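Category: Facilities and Safety / Inspection Records

Petetti Community Learning Center
Activity Room and Storage Inspection Checklist, with Comments

Date of inspection: 3 Sep 2026
Inspected by: Taha Gaber
Form: 34, Revision 3
Areas covered: main activity room, supply closet, rear corridor, sink area

This checklist is completed before the start of each program term. Each item is marked Satisfactory, Needs Attention, or Not Applicable. Comments are required for any item marked Needs Attention and are welcome for the others. Items carried over from the January inspection are noted as such.

Section A. Exits and Walkways

A1. Exit doors open fully and latch on closing. Satisfactory.
Comment: The rear door was adjusted over the summer and now closes without being pushed.

A2. Exit signs lit. Satisfactory.

A3. Walkways between tables clear and wide enough for a wheelchair. Needs Attention.
Comment: The two tables nearest the window had been moved together and left a narrow gap along the wall. They were moved back during the inspection. Floor marks showing the correct table positions have worn away and should be repainted before classes begin.

A4. Rear corridor free of stored items. Needs Attention.
Comment: Folded chairs were stacked on the left side of the corridor. This is a carryover from January. Chairs are to be returned to the closet after every evening event, and the room use agreement should say so in plain terms.

A5. Evacuation map posted at each door. Satisfactory.
Comment: The map at the rear door still shows the old location of the fire extinguisher. A corrected copy has been printed and will be posted this week.

Section B. Fire Safety

B1. Extinguishers mounted, tagged, and within service date. Satisfactory.
Comment: Service is provided by Cernik. The next visit is due in January.

B2. Smoke alarms tested. Satisfactory.
Comment: All alarms sounded on test. The alarm in the supply closet was slow to reset and will be tested again next month.

B3. Nothing stored within reach of the heaters. Satisfactory.

B4. Paper and fabric on walls kept away from outlets and light fixtures. Needs Attention.
Comment: A paper banner had been taped across an outlet by the sink. It was removed. Staff are asked to use the cork boards for displays – the painted wall above the outlets is not to be used.

Section C. Electrical

C1. Outlet covers in place. Needs Attention.
Comment: One cover is cracked at the lower corner. A replacement has been ordered under work request 1357. The outlet has been taped over and is out of use until the repair is made.

C2. Extension cords used only for short periods and put away afterward. Satisfactory.

C3. Cords in good condition, with no bare wire or loose plugs. Satisfactory.
Comment: The cord on the Idness floor fan has been shortened and refitted by the repair shop. The paperwork is in the equipment binder.

C4. Electrical panel accessible and labeled. Satisfactory.
Comment: The labels are handwritten and beginning to fade. Typed labels would be an improvement, although the present ones can still be read.

Section D. Furniture and Shelving

D1. Tables stable, with no sharp edges or splinters. Satisfactory.
Comment: One leg on the round table was loose and was tightened on the spot. It should be checked again at the end of the term.

D2. Chairs sound and suited to the age of the group. Satisfactory.

D3. Tall shelving fastened to the wall. Needs Attention.
Comment: The Bennani unit in the closet is fastened at the top left only. The second bracket is present, but the anchor has pulled out of the wall. Until it is repaired, the upper shelves are to remain empty and the closet is to be entered by staff only.

D4. Heavy items kept on lower shelves. Satisfactory.
Comment: The paper cutter has been moved down as requested in January. Its blade lock works correctly.

Section E. Floors, Sink, and Cleaning Supplies

E1. Floor dry, level, and free of loose edges. Needs Attention.
Comment: The mat in front of the sink curls at one end. It is to be replaced with a heavier mat. In the meantime the mat has been taken up, and staff should wipe spills as they happen.

E2. Hot water at the sink at a safe temperature. Satisfactory.
Comment: The reading was 100 degrees Fahrenheit after running the tap, which is within the limit set in our own room policy.

E3. Cleaning products locked away and in their original containers. Satisfactory.

E4. First aid kit complete. Needs Attention.
Comment: The kit was short of small bandages and gloves. Both were restocked from the office. The sign-out sheet inside the lid had not been filled in, and staff are reminded that items used must be written down.

Section F. Activity Materials

F1. Materials sorted by age group and stored in labeled bins. Satisfactory.

F2. Small parts kept out of reach of children under three. Satisfactory.
Comment: Small pieces are used only in the older group's sessions. The floor under the tables is to be swept after each session and before any younger group enters the room.

F3. Materials free of cracks, sharp breaks, and loose pieces. Satisfactory.
Comment: Several cracked plastic trays were thrown out. Building sets were checked by hand and put back into use.

F4. Scissors and craft knives counted in and out. Needs Attention.
Comment: The scissors log has gaps. Session leaders should sign the log themselves and should not pass this task to helpers.

Section G. Follow-Up

The shelving anchor in D3 and the outlet cover in C1 must be repaired before the room opens to the public. The remaining items may be completed during the first weeks of term, provided the temporary measures noted above stay in place – in particular, the limit on closet access.

A copy of this checklist is kept in the front office and another in the equipment binder. Staff who find a new hazard should report it on the same day, using the short form at the desk, and should not wait for the next inspection.

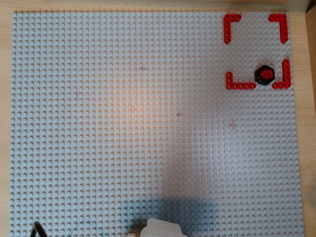
Repairs are to be initialed on the office copy by the person who checks the finished work. Items still open at the January inspection will be carried forward and listed first on the new form.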